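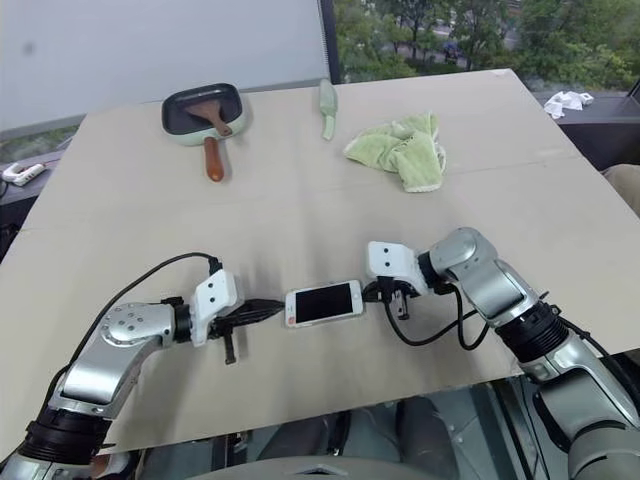 Trillis Robotics Group, Demonstrations and Visits

Call for participants: open day demonstrators and visitor drivers

Trillis is looking for people to take part in its open day in April at the Lavville building. We need 8 demonstrators to run the tables and talk to visitors, and 14 visitor drivers who will come in with no experience and try the two-arm station in front of the public. Both roles are paid. You do not need a technical background for either one.

The open day runs from 10 a.m. to 4 p.m. Last year's visitors were mostly families, students from the Wadham technical program and people from local businesses who wanted to see what the arms can and can't do. We expect the same mix again. Entry is free and visitors can come and go.

What the demonstrations are

All of the table demonstrations use ordinary household things. At the two-arm station the main task is handling a smartphone: it lies flat on the board between the grippers, one gripper at each short end, and the arms have to lift it together, turn it and set it down again. Other tasks use a small square frying pan with a wooden spatula, and a green towel to be folded. The towel is the hardest of these and takes the longest, so please be ready for visitors to wander off in the middle of it. That is fine. Finish the fold and start again with whoever is there.

Part of each hour the arms run on their own. The rest of the time a person drives them from the control seat, using two hand levers and a foot pedal. A second table in the Catacutan room will show sorting with a single arm. That one runs by itself all day and needs a demonstrator but no driver.

Role 1: Demonstrator

You will stand at a table, explain the task in a few sentences, answer questions and put the items back in their starting places between runs. You will also keep visitors behind the line on the floor while the arms are moving, and press the stop button if anyone reaches over. Small children like to put things on the board. Take them off before starting a run.

We are looking for people who:
are comfortable talking to strangers for a few hours
can be on their feet for most of a shift (stools are available)
can say "I don't know, let me get someone" when a question is beyond them
are 18 or older

Spanish or Arabic is useful. Teaching, museum or retail experience is also useful, but we have had good demonstrators with none of these.

Demonstrators work one full day plus a training session of two hours in the week before. Pay is $200 for the day, with the training session included. Lunch is provided.

Role 2: Visitor driver

Drivers take the control seat for short turns and attempt the phone task and one other task of their choice. The point is for visitors to watch somebody learning. Most first attempts at the phone end with it sliding or being dropped a short way onto the board. You will not be charged for anything you drop, and we are not scoring you.

You should:
be 16 or older (under 18 needs a signed form from a parent or guardian)
have use of both hands and one foot for the current control seat. If this is a problem, write to us anyway. We have a tabletop control with no pedal, and it can be set up with a day's notice.
never have driven a two-arm station before
be willing to be watched, and to talk a little about what you are trying to do

Drivers come for one block of two hours, morning or afternoon, and do four or five turns in that time with breaks between. Pay is $40 in the form of a gift card, handed over at the end of your block. We will walk you through the controls for 15 minutes before your first turn.

Current staff, and anyone who worked in the lab in the past year, may apply as demonstrators but not as drivers.

Recording

The station records arm positions and camera video during driving turns. The camera looks down at the table and may pick up part of anyone sitting or standing close beside it. Drivers will be asked to sign a consent form that says what is kept and for how long. You can say no to the video and still take part. Visitors are told about the camera by a sign at the door.

What to wear

Closed shoes for both roles. Tie back long hair and leave scarves, lanyards and loose bracelets in the staff room, where there are lockers. Demonstrators get a T-shirt, so tell us your size. The room with the two-arm station has a big window and gets warm in the afternoon.

Getting here

The entrance is on the parking lot side. There is free parking for staff and participants behind the building, and the number 7 bus stops across the road. The building is step free on the ground floor, and both demonstration rooms are on that floor.

How to apply

Send an email with your name, the role you want, whether mornings or afternoons suit you better, and two or three lines about yourself. Demonstrators should also include a phone number, as we do a ten-minute call with each person before deciding. No résumé is needed. Put "Open day" in the subject line and address it to Najwa Fakhoury, visits coordinator, using the contact form on the Visits page if you do not have her address.

We fill the places as applications come in and will take this notice down when they are gone. If you apply after that, we will keep your name for the fall open day unless you ask us not to. Everyone who writes will get a reply, usually within a week.

Groups who want to visit outside the open day should not use this form. See School and Group Visits.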